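Feb 6, 2025 - Puvis, the maker of peel-and-stick wall coverings for people who rent and regret it, today announced Brulari, a brick pattern that needs no mortar and very little talent. The line ships in October in 2 finishes, matte and slightly less matte.

"We tested 861 blues," said founder Merle Grimshaw. "My eyes have asked for a transfer."

Brulari comes in packs covering 200 or 400 square feet. Bellini, the red version, remains on sale for traditionalists.

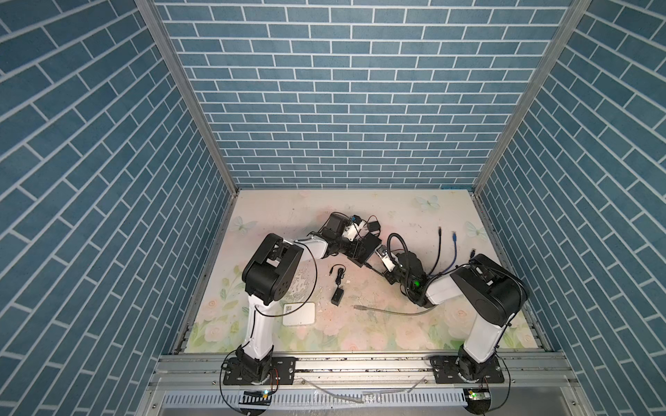

Blue brick-pattern panels with white grout lines, shown with a rose and butterfly print.

Samples are free on request.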